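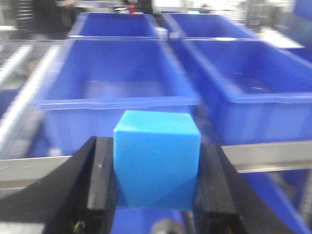

Most of our mispicks in January happened after the grasp, during the move to the bin, Entwistle wrote under our last call, and asked why we only scored the grasp itself. The new round scores both.

Skimiven is looking for operators to take part in a gripper comparison at its bin-picking cell. Two parallel grippers, the Husard and the Prinano, will be run on the same arm with the same wrist camera. The task is to pick a light blue cube and place it in the bin named on the task sheet.

Each participant completes 156 picks, split evenly between the grippers. Speed and closing force are fixed by the controller and may not be changed during a run. Slips, drops and wrong-bin placements are logged separately — a regrasp counts as a slip.

Requirements:
Age 18 or over
Normal or corrected color vision
Able to stand for 2 hours at a time
No experience with either gripper in the past 6 months

Sessions last 5 hours, including training and breaks. Participants are paid for the full session, also if a run is stopped for a hardware fault. Closed shoes are required on the floor.

Apply through the Skimiven participant form by 21 Aug 2021. State which hand you use and any earlier work with robot arms — none is needed.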